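Search tickets and articles

Layup cell 2: ply cutter drops vacuum on long nests
Status: Resolved, monitoring
Last updated: Tue 25 April

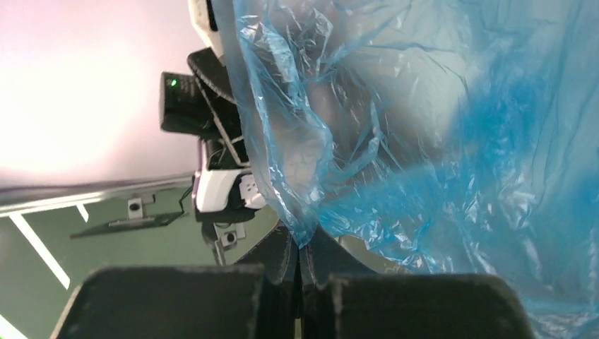
Reported condition: the Menonent cutting table in layup cell 2 loses hold-down partway through nests longer than one table zone. Plies near the zone boundary shift during the cut. Edges come out of tolerance and the part labels print off center. Short nests are not affected. The controller logs fault 299 (zone pressure low) on some runs and nothing on others.

Affected material: carbon prepreg and glass prepreg, both with backing paper. Dry fabric not tested at time of report.

Opened by: second shift, cell 2
Assigned to: Fergus Cairns, process equipment

Entry 1
Checked the vacuum pump at the inlet gauge with all zones closed. Reading normal. Opened zones one at a time. Zones 1 through 3 hold. Zone 4 drops as soon as the gantry crosses into it and recovers when the gantry is parked at home. Pulled the zone 4 filter, found it loaded with backing paper dust, replaced it. Ran the test nest. Slight improvement, fault still present.

Entry 2
Suspected overlay film. The operators had been running an overlay narrower than the table, which leaves a strip open along the rear edge. Switched to full-width film and taped the rear edge. Zone 4 still drops on gantry crossing. Went back to the normal film setup.

Entry 3
Swapped the zone 3 and zone 4 solenoid valves. Fault stayed with zone 4, so the valve is good. Swapped them back. Checked the pressure transducer against a handheld gauge at the manifold port. The two agree. The pressure loss is real and is not a sensor problem.

Entry 4
Called Rurnari support. They asked for the controller parameter file and the last 30 fault records. Sent both. Their reply:

"Zone switching lead distance is set to 0 on your unit. Default is 300 mm. With a lead of 0 the next zone valve opens only when the gantry is already over it. Please restore the default and retest."

The parameter was probably cleared when the controller battery was changed. The maintenance record for the battery has no note about reloading parameters. Restored to 300. Test nest ran with zones 1 through 3 switching cleanly. Zone 4 improved but did not hold full vacuum.

Entry 5
Removed the side panel at the zone 4 end. The flex hose between manifold and table plenum has a split on the underside, at the clamp. It opens when the gantry cable carrier pushes the hose down, which matches the behavior in Entry 1. With the gantry at home the split closes up enough to pass the static check.

Ordered a replacement hose from Drummond. Fitted a temporary sleeve and two clamps. Added a standoff bracket so the cable carrier clears the hose.

Entry 6
Permanent hose installed, sleeve removed. Ran the long test nest three times on glass prepreg and once on carbon. No fault 299. Zone 4 holds through the full gantry stroke. Ply edges checked against the Daler template, all in tolerance. Label position correct.

Root cause
Two separate faults:
- Split flex hose at zone 4, caused by contact with the cable carrier.
- Zone switching lead distance at 0, most likely lost at controller battery change.

Actions
- Hose and bracket added to the inspection sheet. Check every 2,000 cutting hours.
- Battery change procedure revised: save the parameter file first, reload after, compare.
- Inspect the matching hose on the cell 1 table. Open, due in June.
- Keep one spare hose in the crib. Done.

Disposition of parts
Plies cut on the long nests before Entry 6 are on hold in the freezer under the cell 2 tag. Quality to measure and release or scrap. Do not kit from that rack.

Comment, F. Cairns: leave this ticket open until the cell 1 hose has been looked at. If fault 299 comes back on either table, write down the gantry position before clearing it. The controller does not store it.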